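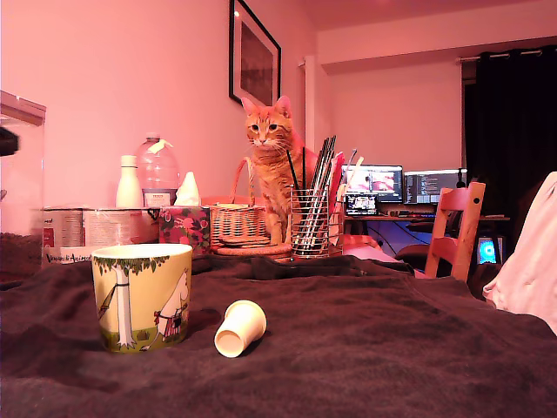
A throw blanket, often called simply a throw, is a light blanket kept out in a living area for use over the legs, the arms of a seat or a low piece of furniture. It is smaller than a bed blanket and is not tucked in. Most modern throws are knitted or woven from polyester, acrylic, cotton or wool, and fleece is among the cheapest and most common. In many homes the throw also serves as an informal cover for a surface on which other things are then put down: a brown fleece may end up with a mug, a tissue box, a pot of pens and brushes and a tabby cat all on top of it. This use is sometimes called dressing a surface, though the word is more often applied to tables laid with a cloth.

Materials

Polyester fleece is a knitted fabric whose surface has been brushed to raise a soft pile. It is light for its warmth, dries quickly and does not fray when cut, so cheaper throws are often sold without a hem. It holds folds and creases loosely and will usually shake flat. Its main drawbacks are pilling, static and a tendency to collect hair. Dark colours show pale hair and lint, while light colours show drink stains.

Wool throws are heavier and more costly. They resist creasing but can felt if washed too warm. Cotton throws are cooler to the touch and stand up to frequent washing, and many have a fringe at the short ends. Acrylic is used as a substitute for wool, mostly in chunky knits.

Use as a surface cover

A throw laid over a table, chest or wide shelf protects the finish from scratches and softens the noise of things being set down. It gives a less steady base than bare wood. Fleece moves under load and forms ridges, and light objects such as paper cups tip over easily on it. Mugs are steadier on something firm, and a woven trivet or a coaster is often added for this purpose. Tall bottles are generally kept towards the back, near a wall if there is one.

Hot pans should not be placed on polyester fleece, which softens and melts. Candles and oil burners are also unsuitable. Small baskets with a handle are a common addition, as they allow loose items to be lifted off together when the cover is taken away for washing.

The practice is described in Surfaces at Home, a household handbook by Tamás Pap published by Ulmont, which treats it in a chapter on small flats. Pap advises a cover that ends just short of the floor and gives 3 as the greatest number of layers worth using. The interior writer Sorin Softić took a different view in a review of the book, arguing that a covered surface attracts clutter and is cleaned less often than a bare one.

Animals

Cats are drawn to throws for their warmth and texture and will settle on a covered surface even when it is crowded. Many knead the fabric first, which pulls loops in knitted wool but does little harm to fleece. A cat will also sit on a smaller object placed on top, such as a mat or folded cloth. Breakable items are best moved if the animal uses the spot regularly.

Care

Fleece is washed at a low temperature without fabric softener, which flattens the pile. Hair comes off more easily before washing than after — a damp rubber glove or a stiff brush is enough. Tumble drying on high heat makes the surface harsh. Wool is washed by hand or on a wool cycle and dried flat.

See also: Bedspread; Coaster; Tablecloth; Trivet

Last edited 5 Nov 2024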